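Encounter Resubmission Project: Progress Report to the Plan Sponsor

Reporting unit: Wudness Health Administrators, Claims and Encounter Operations

Status: on schedule for inpatient, behind schedule for professional

Work in this period covered rejected encounters from the Grundale and Ongart provider groups. Both groups moved to the new clearinghouse format last fall, and their files still carry errors that the old edits did not catch. The main error is a missing or inactive billing provider ID. The second is a service line date that falls outside the header dates. Either one causes the full encounter to reject, including lines that would otherwise be accepted.

Grundale has corrected its provider table and sent a full replacement file. The file passed front-end edits and was loaded to the staging area. Diagnosis codes on the replacement records were compared with the original claims, and 300 records were held for review where the two did not match. Held records will not be submitted until the group returns a corrected claim or confirms the original. 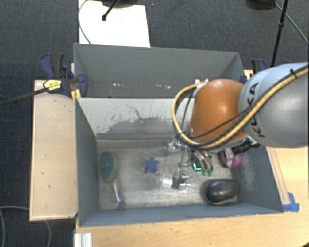 GRUNDALE, 2020-02-11

Ongart remains the larger open item. Its backlog stands at 3000 professional encounters, nearly all with the billing provider error. The group's billing vendor can only correct these in batches, and each batch needs a new control number. A test batch went through the Flullska translator without rejects at the file level. Line-level responses are pending.

Duplicate logic was changed in this period. The old rule compared member, date of service and procedure code only, which flagged valid repeat services billed with a modifier. The new rule adds the modifier and rendering provider. Replacement and void records are now matched to the accepted original before they leave staging. Where no accepted original exists, the record is sent as new.

Open items:

Ongart batch corrections: 6 batches remaining, owner Ongart billing vendor
Held Grundale records: awaiting group response
Line-level response report: layout approved, not yet in production
Chart review records with no linked encounter: policy decision needed from sponsor

Spending is within the approved budget. No change to scope is requested. If the Ongart batches are not received by the end of February, those encounters will move to the next submission cycle and the completion date for professional encounters will need to be reset.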